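Visit notes, Belline weaving and finishing mill, April

I went to Belline to see the piece-dyeing line and to settle two open questions about shade consistency on dark upholstery goods. The visit ran from 8:30 in the morning until a little after 2:00. Hacer Sezer, who manages production planning, took me through the building in process order, from yarn receiving to the packing room. Aušra Kazlauskienė joined us for the lab.

The mill makes flat-woven upholstery and drapery fabric in polyester and polyester-wool blends. There is no knitting. Printing was dropped when the mill moved to its present building, and the few printed articles left in the catalog are bought in.

## Yarn receiving

Most of the filling yarn comes from Desar on cardboard cones, packed on pallets with a paper lot card in each carton. Warp yarn comes from two other suppliers. Every lot is held until the lab releases it. The release test is a short knitted sleeve dyed in a single bath with a sleeve from the previous lot, and the two are compared under a light booth. If a boundary between the two is visible, the new lot is kept apart and used only in its own warps.

Storage is conditioned, although only loosely. The display by the door read 51% relative humidity when we passed. Ms. Sezer said the target matters more for the wool blends than for straight polyester, and that the room drifts in late winter when the outside air is dry. Cones stand in the room overnight before they go to the creels.

## Warping and sizing

Sectional warping is used for short runs and pattern warps, direct warping for everything else. The direct warper was stopped for a creel change, so I could walk along it and look at the tensioners. They are a disc type, older than the rest of the machine. Two people were tying in by hand at the far end with a small knotter.

Sizing is done with a polyvinyl alcohol recipe on spun yarns only. Filament warps get a light wax. I asked about size recovery and was told that it had been costed twice and rejected both times, mainly for lack of floor space near the desizing range. The wastewater permit is therefore the practical limit on how much spun warp the mill can run in a month.

## Weaving

The weave room holds rapier looms in four rows. Noise was high enough that we did not talk until we had come out again, so my notes on this part are thin.

- Warp stops are logged by the loom controller and collected by a Maredex monitoring package. The screen at the end of each row shows stops per shift, sorted by cause.
- Filling stops were the larger group on every row I looked at.
- Selvages are leno with a separate trim. Trim goes to a baler and is sold.
- Lint is cleared from above by traveling blowers. I saw a fair amount settled on the cable trays, which they cannot reach.

Style changes are planned so that reed and harness stay in place where possible. A quick style change takes less than an hour. A full change with a new draw takes most of a shift. The planning board is still a physical one, with magnetic strips, and it is kept in parallel with the planning software. Ms. Sezer prefers the board for the dyehouse sequence and the software for everything upstream of it.

## Dyehouse

This was the part I had come for. Belline dyes in high-temperature jet machines built by Sproģis, in 3 sizes. The largest was under load. The middle one was open for cleaning, with the nozzle section out on a cart.

Shade sequence is light to dark through the week, followed by a reduction clear and a boil-out with a blank bath before the next light shade. Blacks and charcoals are grouped at the end. The reason given was partly the cleaning chemicals and partly water: a boil-out on the largest machine is charged to the order that causes it, and grouping brings that charge down to a level the sales office will accept.

My first question was about rope marks on heavy articles. The answer was that the mill had lowered the cooling gradient between dyeing temperature and the first drain, which lengthened the cycle but reduced running creases. They also add a lubricant at loading. I was shown the cycle charts for an older batch and a recent one, and the difference in the cooling slope is clear. Fabric speed was unchanged. Loading had been cut slightly on the heaviest article, and no one present could say how much of the improvement came from that.

My second question was about shade variation from batch to batch on charcoal. It took longer to answer and was moved to the lab.

## Lab

The lab occupies two rooms, one wet and one dark. Ms. Kazlauskienė keeps a physical standard for every active shade, with a cut from each production batch stapled behind it in date order. The instrument reading decides most releases. On dark neutrals she overrides it more often, in both directions, because a numerical pass can still look red beside a standard under store lighting.

Her view is that the charcoal variation comes mainly from drying and heat setting. She showed three cuts from one dye batch, set at different temperatures. The hottest was visibly browner in daylight. The stenter has a known temperature difference between its left and right sides in the last two chambers, and a burner service is planned.

## Finishing and inspection

The stenter is a pin frame with eight chambers. Output on a normal shift is 4,000 meters, or 2,000 when the flame-retardant backing is applied, as the coating head sets the speed. The coating itself is mixed in a side room and pumped across. I did not go into the mixing room.

After the stenter, goods are plaited and left to relax before inspection. Inspection is over an inclined table with lamps above and behind. Faults are marked with a string at the selvage and entered on a keypad.

Dark matte cloth is slow to inspect. A faint fold in charcoal shows up only when light falls across it at a low angle, and a soft crease that will relax by itself is hard to tell from one that was set in the jet. Inspectors pull the doubtful length flat by hand and look again. Belline allows a lower table speed on these shades.
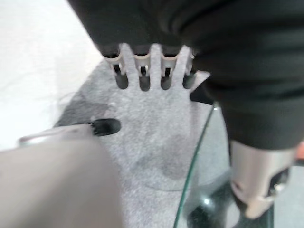

## Packing and dispatch

Rolls are wound on cardboard tubes, wrapped in film, and labeled at both ends. Piece length is variable, with a minimum agreed per customer. Rolls for one order are kept within a single dye batch where the quantity allows it. Where it does not, the batch is printed on the label and repeated on the packing list.

The rolls lie flat in cantilever racks. Pile fabrics used to be hung, but the mill no longer stocks them and the hangers have been taken down.

## Open points

1. Ms. Kazlauskienė will send the chamber temperature record from before and after the burner service.
2. Belline to confirm whether the reduced jet loading on the heaviest article is permanent - the current price assumes the old loading.
3. Charcoal standard: agree on one light source for approval. We use a different store lamp from theirs, and this alone may explain two of the disputed batches.
4. Ask Desar for advance notice of lot changes on the filling yarn.

Travel note for anyone following: visitor parking is at the rear, past the boiler house, and the gate there closes at 4:00. Safety shoes are required in the dyehouse and the mill does not lend them.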